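How to watch a robot folding demo without being sold one

Posted Mon 4 April

I went to the Urkia open day expecting to be talked at, and I was. The shirt-folding table was still worth the trip, mostly as practice in asking awkward questions. If you have one of these visits coming up, this is how I'd go about it.

1. Get to the table early. You want to know how the shirt gets there. A shirt laid out square by a person is a much easier job than one pulled from a heap, and the brochure will call both of them "folding."

2. Look at the table before you look at the arms. Tape, colored paper, clamps, anything that makes the job more regular than it would be in your own shop. Write it down.
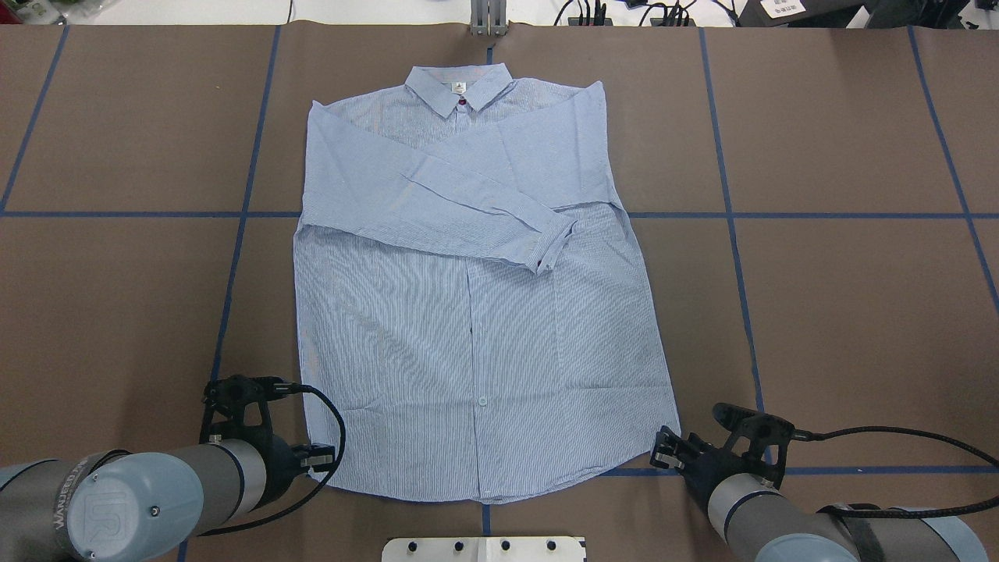

Two arms, one pinstriped shirt, and blue tape on brown paper.

3. Ask what the tape is for. I got two different answers from two people at the Urkia table. One said it helps staff set up, the other said it had been there since July and they'd stopped noticing it. Either could be true – neither is on the spec sheet.

4. Ask for the failures. The handout listed 251 good folds out of 346 tries. Fair play for printing it, but it doesn't say what counts as good, or whether a person stepped in partway. Ask both things, and ask whether the shirt was the same one each time.

5. Watch the grip. Big arm moves look great and tell you little. The hard part is getting hold of a thin edge of cloth, ideally one layer when you want one and two when you want two. Stand where you can see the fingertips, or find a screen with the close view.

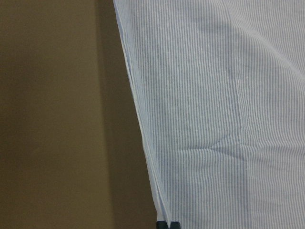
Christodoulou, in the comments on my last post, thinks I'm too hard on this step: if the fold comes out flat, who cares how many layers it grabbed on the way? I care, if it's my shirts and the next one is a different fabric.

6. Bring your own shirt. Something stretchy, or with a missing button. Misideo let me try this at their open day. Urkia said maybe after lunch, and after lunch the table was closed.

7. Time a full cycle yourself, from shirt down to shirt off. Include the resets.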